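Visit to the Namovby lab, December

Namovby has the second floor of a brick building behind the rail yard, above a place that re-covers couches. The sign by the door still has the last tenant's name on it. I went in the morning with Kojo Tsikata, who had arranged it, and we stayed until the kettle in their lunch room had been boiled three times.

The group works on household tasks for robot arms, mostly picking things up and putting them where they were asked to go. For the past year most of the effort has gone into collecting examples. Dzifa Yakubu took us through it. There are two sources. One is a person at a desk with a pair of hand controllers, driving an arm through the task. The other is a simulator they call Kpodo, where rooms are put together from a library of furniture and objects and the same controllers drive a simulated arm.

The physical room came first on the tour. It has 5 stations, three in use when we walked through. An operator reads the instruction off a screen, does the task, and presses a pedal to save the recording or a second pedal to throw it out. A good operator keeps 84 recordings in a shift. Resetting the objects takes longer than the task does, and Seidu Ansah showed us the plastic bins they use for it, each with a printed layout taped inside the lid. The tape was new. The old tape left glue on everything.

Kpodo is in the next room and is quieter. Scenes are built in batches overnight and checked by a person in the morning before anyone records in them. The check is quick. Does everything rest on a surface, is anything sunk into the table, could the instruction be carried out at all. At the time of our visit the library held 379 objects, and the team was adding to it slowly, as each new one has to be given a weight and a friction value by hand. Dzifa had a kitchen and dining room open on her screen, with a kettle and a wine bottle on the table and a lidded pot over on the green island. 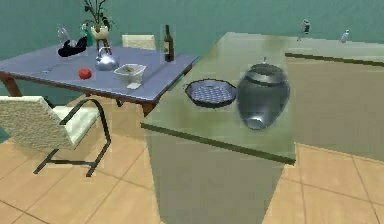
Adjoa Ankrah was less sure about how much of this carries over. Her view was that simulated recordings are fine for teaching an arm where to go and poor for teaching it how hard to squeeze, and that she would sooner have an extra station in the physical room than another thousand scenes. She also said that glass is a nuisance in both places.

Dzifa didn't argue the point much. The current training set has 3,245 recordings in it, physical and simulated together, and they plan to train once with the simulated part left out to see what changes. I asked when. After the holidays, if the machines are free.

We spent a while on the instructions themselves. They used to be written by one person and all came out the same way: pick up the kettle, pick up the bottle. Now operators are asked to say what they did in their own words after each recording, and those sentences are kept alongside the original. Some are very short. Some mention things that have nothing to do with the task, and those are left in for the time being.

Failed attempts are another open question. The second pedal used to delete them outright. Since spring they go to a separate store, named Somau, and Seidu is sorting them by what went wrong. Dropped objects are the largest group so far, followed by the arm stopping short - usually the operator running out of reach at the desk and not wanting to start over.

Kojo asked about sharing the data. The simulated scenes will probably be released first. The physical recordings have operators' voices on them and will need going through.

Parking is on the street, two hours maximum, and they do check. The elevator was out, so allow for the stairs.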